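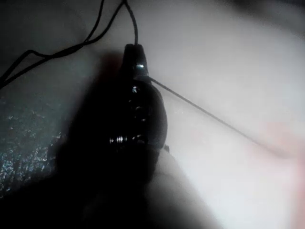 A black handheld device on a thin cable.

Grivon walk-in clinic to stay open evenings starting in May

PRUSTO - People in Prusto who cut a hand at work or split a chin on the playground after supper will be able to get it looked at in town again. The walk-in clinic on Grivon Street will stay open until 9 p.m. on weeknights beginning in May, clinic manager Shobha Chacko told the town council at its regular meeting.

The clinic now closes at 5 p.m. Anyone who needs stitches, a tetanus shot or a splint after that has to drive to the hospital emergency department in Sang, a trip of 41 minutes in clear weather and longer when the river road is closed.

"We see them the next morning," Chacko said. "Somebody wraps it in a dish towel, goes to bed, and comes to us at 8. By then there is a good chance we can't close it the way we would have the night before."

The evening hours will cover minor injuries and minor illness only. That includes cuts, small burns, sprains, simple fractures of the fingers and toes, ear infections, sore throats, rashes and bites. Chest pain, trouble breathing, head injuries with loss of consciousness, and bleeding that does not slow with pressure should still go to Sang by ambulance.

Council members asked how the hours would be staffed. Chacko said the clinic has hired two nurse practitioners, one of whom grew up in the area and has been working in Sang. They will split the week. A physician will be on call by phone. X-ray will be available until 7:30 p.m., and lab samples taken after that will go out with the morning courier.

The clinic has five exam rooms. Three will be open in the evening, and the other two will be closed off to save on heating and cleaning. 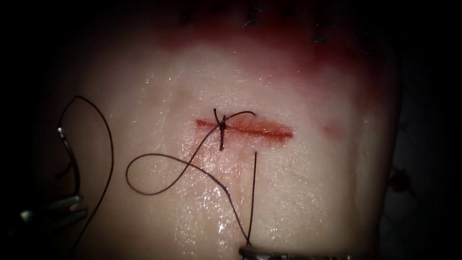 A single tied suture across a short, straight cut.

The clinic kept evening hours until the winter before last, when its second full-time provider retired and the position stayed open through two rounds of advertising. Hours were cut first to 7 p.m. and then to 5 p.m. The pharmacy next door shortened its day at the same time.

Chacko said the pharmacy has agreed to stay open until 8 p.m. on a trial basis. Patients seen after that will be given enough medicine to get them through to the next day where the clinic is allowed to do so. Other prescriptions will be sent electronically and can be picked up when the pharmacy opens at 8:30 a.m.

Money for the added hours comes from the county health levy that voters renewed last fall. The levy pays for staff time and for a portion of supplies. It does not pay for the parking lot, which drew most of the public comment.

The lot has 23 spaces and is shared with the pharmacy and the dance school upstairs from it. Parents dropping off children for evening classes fill it by 5:30 p.m. on most weeknights, and several speakers said they had given up and parked at the feed store. One man asked whether patients on crutches would be expected to do the same.

Town staff said the four spaces closest to the clinic door will be marked for patients only and that the signs are already on order. The dance school has asked its families to use the gravel strip along Eta Road for pickup and drop-off. The town will grade the strip and put up a light pole before the new hours begin. The council approved the work without discussion of the cost, which falls under the street department's existing budget.

Another speaker, who lives behind the clinic, asked about headlights and noise. Chacko said the rear door would not be used in the evening and that trash pickup would stay in the morning.

Bus service was the other sore point. The last outbound bus on the Eta Road route leaves the Grivon Street stop at 6:50 p.m., which would strand anyone without a car who came in during the second half of the evening. The transit office has been asked to look at adding a later run. A representative said ridership numbers from the first months would decide it, and that riders who qualify for the county dial-a-ride service can book an evening return if they call before 3 p.m. Several people in the audience pointed out that it is hard to book a ride at 3 p.m. for an injury that happens at 6. The representative said she would take that back to the office.

No appointment will be needed in the evening. Patients will be seen in the order they arrive, except that heavier bleeding, burns and small children will be moved up. The clinic plans to post the current wait on its phone line so that people can decide whether to come in or hold off until the next day. Check-in will close at 8:30 p.m. so that staff can finish with everyone in the waiting room by closing time.
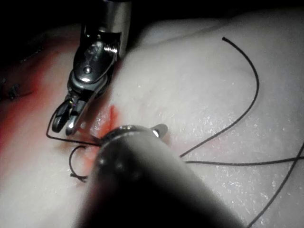 Cuts are the most common reason people used the old evening hours, Chacko said, and she spent part of her time at the podium on when to come in. A cut that gapes open, that is deep enough to show yellow fat, or that runs across a joint should be seen the same day. So should any cut on the face, any cut from a bite, and any cut with dirt or glass in it that does not rinse out. Numbness past the cut, or a finger that will not bend or straighten, means the wound may have reached a nerve or a tendon, and those patients will usually be sent on to Sang after they are cleaned and covered.

For everything else, she recommended running cool tap water over the wound for several minutes, pressing on it with a clean cloth, and covering it with a plain bandage. She asked people to leave the hydrogen peroxide in the cabinet. It stings, it irritates the skin, and plain water does the job.

She also asked people to check the date of their last tetanus shot before gardening season gets going. The clinic can look up most vaccination records, but shots given out of state or many years ago often do not show.

Fees in the evening will be the same as during the day. The clinic takes most private plans along with Medicare and Medicaid, and it has a sliding scale for people who are paying for themselves. Forms for the sliding scale are at the front desk and can be filled out after the visit. Follow-up visits to have stitches taken out will be booked during the day, and there is no extra charge for a removal when the stitches were put in at the clinic.

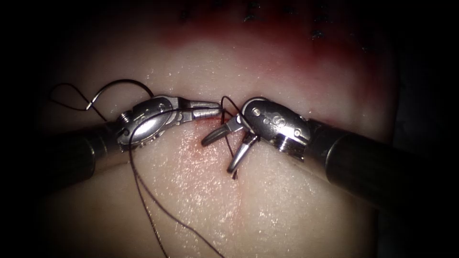 Can I have stitches taken out at the Grivon Street clinic if they were put in at the hospital in Sang?

Call the front desk during the day and ask for a removal visit. Bring the discharge papers from Sang, which list the date the stitches went in and how long they should stay. A regular office visit fee applies in that case.

Weekend hours are not changing. The clinic is open Saturday mornings from 9 a.m. to noon and closed Sundays. Council member questions about a Sunday opening were put off until the fall, when the county will have a first set of numbers from the weeknight hours.

The council also heard a short report on the library roof and approved a permit for the spring plant sale, which will be held in the school parking lot again this year. The section of Grivon Street in front of the clinic will be down to one lane for a morning while the new signs go in. Traffic will be flagged through.

The clinic is still looking for a part-time front desk worker for the 4 p.m. to 9 p.m. shift. Applications are being taken at the desk. Experience with medical billing helps but is not required, and training is paid.

Last updated: 4:15 p.m.

Contact the newsroom | Copyright Prusto News, all rights reserved | Back to top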